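**October 2019**

# Skelaneck's walking kit is out, and it's a joy to build

If you've ever wanted a six-legged machine pottering across your kitchen floor, this has been a very good week. Skelaneck, the small kit maker from Driltadberg, has finally put its walking hexapod on sale. It's called the Moussa, it comes flat-packed in a box the size of a large dictionary, and I've spent four evenings putting one together with a silly grin on my face.

The Moussa has been a long time coming. Skelaneck first showed a rough version in February, when it could manage three steps before sitting down, and plenty of us assumed we'd heard the last of it. Since then the legs have been redrawn, the battery has moved from the back to the belly (much better!) and the whole thing has lost a fair bit of weight. It now walks forwards, backwards and sideways, turns on the spot, and does a sort of bow when you switch it off. I have switched it off far more often than I needed to.

There are 146 parts in the box, counting screws, and Skelaneck has had the good sense to bag them by leg. That sounds like a small thing, but anyone who has tipped a whole kit into a cereal bowl and then gone hunting for one particular washer will know what a kindness it is. You build one leg slowly, swearing a little, and by the sixth you're doing it while listening to the radio. No soldering at all. The motors clip in and the cables are keyed, so you can't plug one in backwards, though I did try.

The instructions are printed, on proper paper, and written by Tiruwork Alemayehu, who also designed the gait software. They're lovely. She explains why the legs move in two groups of three, then suggests you walk two fingers of each hand along the table and see how quickly you get in a muddle. There's a page on what to do when a leg twitches (check the third cable, it's nearly always the third cable) and a page of things to try once it's walking, including a limp, which is oddly touching to watch.

Now, the grumbles. The battery lasts 79 minutes if the machine is mostly standing about, and a good deal less if you make it march. The charging socket is tucked behind the front left leg, so you have to pose the thing like a dog at a lamp post to get the plug in. And it's hopeless on carpet. Anything with a pile deeper than a doormat and it just rows its legs and stays put, looking hurt. On lino or floorboards it's off like a shot.

Programming it is the part I expected to dread, and I ended up staying up until one in the morning. You can drag blocks about on a screen, or you can open the lid and write it all yourself in Python. The two views sit side by side, so if you drag in a "turn left" block you can see the line of code it makes. My niece got it to walk in a square on her second go. My own square was more of a comma, but I'm fond of it.

The best bit, for tinkerers, is that all the drawings are free to download. Every leg, bracket and plate is there, ready to print or cut, and Skelaneck says it doesn't mind what you do with them so long as you share your changes. The first batch was 392 kits, and the owners' board at Gotadlow already has people swapping feet. There's a rubber foot, a spiky foot for lawns, and a splendid flat one meant for sand, which I'm printing tonight. 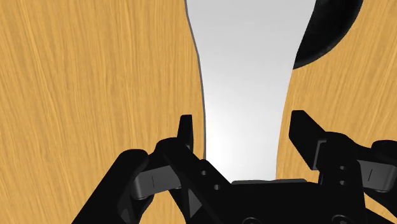

Gerrit Du Plessis wrote in after reading an early draft of this piece on the board, and said the carpet trouble can be mostly cured by raising the step height in the settings and slowing the walk down by half. His Moussa now gets across the hall rug without stopping, he added, though it looks as if it's wading. He also thinks I've been too soft on the charging socket, and has moved his to the back plate with a short extension lead. The drawing for that is on the board too.

I've since tried his step height trick and it does help! It still won't climb on to my rug from the bare floor, but put it down in the middle and it trundles along quite happily.

A second batch is promised before Christmas, with the socket in the same place, I'm sorry to say, but with a slightly bigger battery. There'll be a spares pack as well, with two motors and one complete leg, and an add-on distance sensor so the machine can stop before it meets the skirting board. Mine has met it many times. Schools can ask for a set of five with one shared charger, and Karim Dabbas at Skelaneck is looking after those orders.

Building took me a little over nine hours, spread across those four evenings, and you'll want your own small crosshead screwdriver because the one in the box is made of cheese. Orders for the second batch open on Monday at noon through the Skelaneck shop, one kit per person for the first day. The drawings and the software are up now.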